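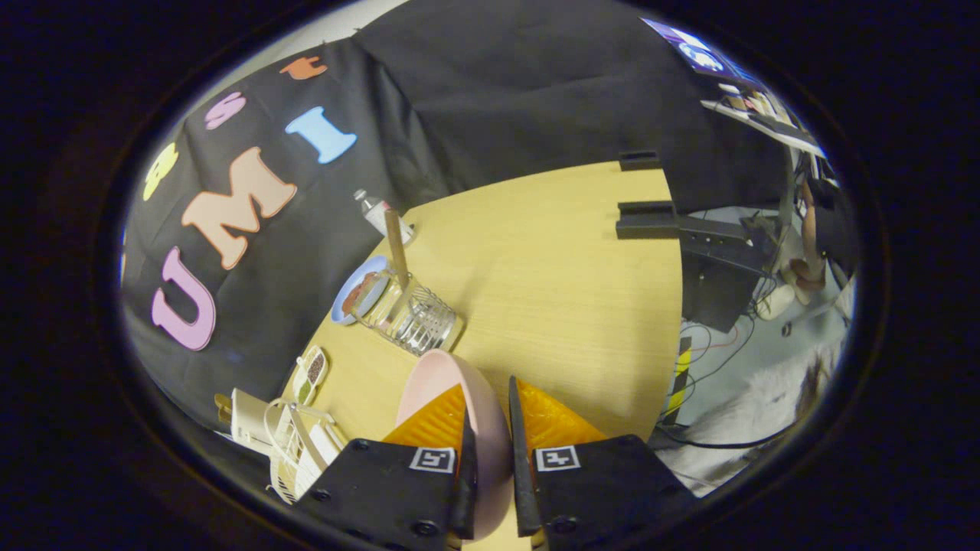
CHAPTER 9
Clearing the Table

9.1 The chore at the bottom of the list

Ask people which job around the house they would hand to a machine first, and hardly any of them say "picking up a bowl." They say laundry, or bathrooms, or the oven. Picking up a bowl is what you do on the way to doing the dishes. It doesn't feel like work. It barely feels like a decision.

This chapter is about that bowl. By the end of it you should be able to explain why a machine that can weld a car door to within the width of a hair may still be defeated by the remains of breakfast, and why the people who build such machines have become so interested in plates, glasses, and racks. You will also, we hope, be slower to believe the next video you see of a robot butler.

Chapter 8 left us on the shop floor, at the Tindall bottling line, where every container arrives upright, facing the same way, at a spacing somebody chose. Tindall's machines handle 2,852 bottles in an hour and do not look at any of them. They have no need to. The factory was built around the machine, down to the height of the guard rails, and a bottle that falls over is knocked into a bin and forgotten.

A kitchen table offers no such courtesy. In the picture that opens this chapter, two fingers with soft orange pads have hold of a pink bowl, which is tilted. Just past it a ridged glass lies at an angle with a stick in it. There is a small plate with food still on it, a water bottle on its side, and a wire dish rack near the edge of the table. Any six-year-old could tell you what each of these is and which ones will roll. Many six-year-olds could even clear them, if sufficiently threatened.

9.2 What "pick up" means

Consider the instruction "put the bowl in the rack." It is six words long and leaves nearly everything out.

The machine must first find the bowl, including the parts of the bowl it can't see. It must choose where to hold it. A bowl invites you to pinch the rim, with one finger inside and one out, and this works well until the bowl is full of soup. It must close its fingers hard enough that the bowl stays and gently enough that the bowl survives. Then it must carry the thing past the glass without brushing it, turn it over at some point, and fit it between wires that are thin, shiny, and difficult for most cameras to see.

Each step depends on the one before. If the grip lands a little low, the bowl swings as it rises. If the bowl swings, the machine's idea of where the rim is becomes wrong, and it goes on confidently to set down a bowl that is no longer where it thinks. Engineers call this compounding error. Parents call it helping.

We will use the following terms for the rest of the book:

Grasp. The set of contacts between the fingers and the object. A good grasp resists the forces that are going to act on the object next, so the right one depends on what you plan to do with it.

Compliance. The willingness of a finger, pad, or joint to give way when pushed. Soft pads forgive small mistakes. They don't forgive large ones, though they make them quieter.

Clutter. Everything on the table that you were not asked about.

Marker. A printed black-and-white square whose size and pattern are known ahead of time, so that a camera can work out where it is. Markers on a pair of fingers can tell you how far apart the fingers are. Section 9.5 has the geometry.

9.3 Two ways to teach a machine

The older way is to write the rules down. If the object is a bowl, approach from above; if it is upside down, do something else; if it is inside another bowl, call a person. The Girncombe project, which we will meet again in Chapter 11, got as far as 1,571 such rules for an ordinary sink and was then presented with a colander.

The newer way is to show the machine. A person does the chore many times over, with a tool shaped like the machine's own hand, and a camera on the tool records what the hand would have seen. Software then learns to connect the view to the movement. No one has to explain what a bowl is, and the person holding the tool supplies all the good sense without noticing.

This is a real advance. It also moves the trouble somewhere else, to the question of what was shown. Train a system on 50 tidy tables and it will be excellent at tidy tables. The authors of the Mustevow kitchen trials wrote in their notes for Wednesday, December 9, 2020, that their arm had stacked cups all morning and then would not go near one with a spoon in it. It had never seen that done. Neither, presumably, had anyone's teenager, but the arm at least had an excuse.

9.4 So, can they do it yet?

Some of it, some of the time, slowly. The trouble is in what we accept as success. Suppose a machine puts a dish away correctly 95 times in 100. In a research report that is a fine result. In a household that moves roughly 1,000 dishes a month, it means 50 incidents, a few of them with gravy.

Factories put up with failure because they have bins and a second shift. Homes have a rug. When you read a claim about a household machine, ask how many tries were made, who reset the table between them, and what was counted as a miss. The Radow dish trials, taken up in the next section, answer the first question clearly and the other two in a footnote.

Before you go on

Clear a table with one hand, using only your thumb and first finger. Write down every time you change your grip, and every time you nudge an object you were not asked to move. Keep the list; you will need it for the exercises at the end of Section 9.6. Use the cheap plates.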